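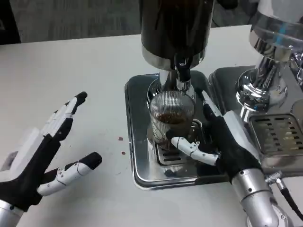

Home | News | Residents | Services | Contact

Changes to the Warthorpe Building Coffee Bar and Ground Floor Seating

The Warthorpe Building will introduce a revised arrangement for its ground floor coffee bar beginning in May. The changes follow a review of tenant comments received over the winter and apply to all firms holding a lease in the building, as well as to their registered guests.

Opening hours

The coffee bar will open at 7:30 a.m. and close at 4:30 p.m. on working days. The previous closing time was 3:00 p.m. Tenants on the upper floors had asked for a later close on several occasions, and the building office is pleased to be able to offer it. Hot food will continue to end at 2:00 p.m. Drinks, fruit and packaged items will remain available until closing.

The bar will not open on public holidays. Firms that plan to work on those days may request access to the small kitchen on the second floor by writing to the building office at least 2 working days in advance.

Supplier

Coffee beans will be supplied by Van Hecke under a new agreement. The house blend is a medium roast, and a decaffeinated version will be offered at the same price. Tea, sugar and milk will continue to be ordered through Zondico. Oat milk is included in the standard price of a drink. Soy milk has been withdrawn after very low demand, although it may return if tenants ask for it.

Prices for filter coffee and tea are unchanged. The price of espresso drinks will be reviewed in the fall, and tenants will be told of any change one month before it takes effect.

Payment

Tenant cards may be used at the counter as before. The minimum top-up has been lowered to $5. Cash is no longer accepted. Guests may pay by bank card, or the host firm may ask for guest purchases to be added to its monthly statement. Requests of this kind should be sent by the person named as the account contact in the firm's lease file.

Balances left on cards issued by the former operator, Skorkilo, may be moved to the current system until the end of the summer. Card holders should bring the old card to the front desk between 9:00 a.m. and noon. Balances cannot be moved by telephone.

Seating

The ground floor seating area has been laid out again to provide 143 places. The long tables beside the east windows are intended for short stays and may not be reserved. The booths along the inner wall may be reserved for up to one hour through the tenant portal. A booth that has not been taken up within ten minutes of the start time will be released.

Tenants are asked not to hold client meetings of more than four persons in the seating area during the lunch period. Meeting rooms on the first floor are available at the usual rates, and the building office will waive the charge for the first booking made by any firm that has not used them before.

The area may also be hired in the evening for receptions and talks. The limit for such events is 200 guests, as set out in the building's fire plan. A deposit of $2000 is required and will be returned within ten working days if the space is left in good order. Catering for evening events must be arranged with the building office, which keeps a list of approved caterers.

Cups and waste

Ceramic cups should be returned to the rack beside the counter. A good number have traveled to the upper floors over the past year, and firms are asked to check their kitchens and send back any they find. Paper cups are to be placed in the gray bins. Lids go in the blue bins. Coffee grounds are collected each morning for use in the planted beds on the roof terrace, and tenants who would like grounds for their own gardens may ask at the counter before 10:00 a.m.

Comments and contacts

Riet Van Dijk, Building Manager, has oversight of the new arrangement and will receive written comments throughout its first three months. Questions about cards, statements and guest accounts should be directed to Shafiq Wijesinghe in Tenant Services. Both may be reached through the front desk or the tenant portal.

The building office thanks all firms that returned the winter comment form. Work on the bicycle room will be covered in the next issue, together with the revised rules for deliveries at the rear entrance.

You are receiving this newsletter as a registered contact of a tenant firm. Manage preferences or unsubscribe.

© Warthorpe Building Office. All rights reserved. Contact | Privacy | Back to top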